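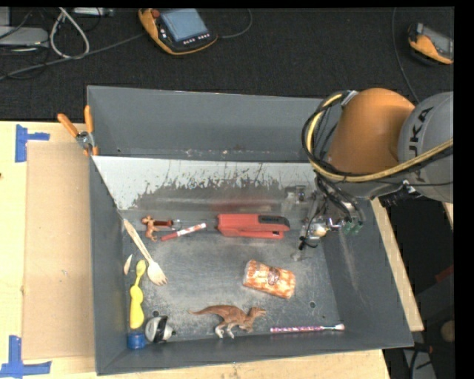
Rezende is looking for two part-time people to help in our repair and sorting shop in Plarano, starting in November. We take in old household things, clean them, fix what can be fixed and sell them again for a small price. Much of the work is with little parts, the kind of mixed small objects that lie scattered over the floor of a gray metal bin, and you should be a person who can look at such a bin and not feel tired. Orange-handled clamps like the two on the rim at the corner are used every day at our benches too, so it is good if you already know how to work with them.

What you will do: receive the goods at the door, write them in the book, sort the parts by kind and size, and make simple repairs on lamps, chairs and kitchen things. Sometimes you will also serve the customers — we are open to the public in the afternoon.

What we ask: patience, clean handwriting, and enough English to speak with visitors. You must be able to lift 25 pounds. Experience in repair is welcome but we can teach you. A driver's license is a plus, for the trips to our store room on Gitside.

What we give: 12 hours in the week for each person, paid every second week, a key to the tool room after the trial month, and lunch on the long days. Last year we put over 100 chairs back into use and we would like to do more of this.

Please send a short letter to Hammad Jafri at the shop. Tell us what you have repaired with your own hands, also if it did not go well. Questions about the hours can go to Stijn De Bruijn, he makes the schedule. Letters should reach us by May 20, 2001. We will call everyone who writes — please put your telephone number.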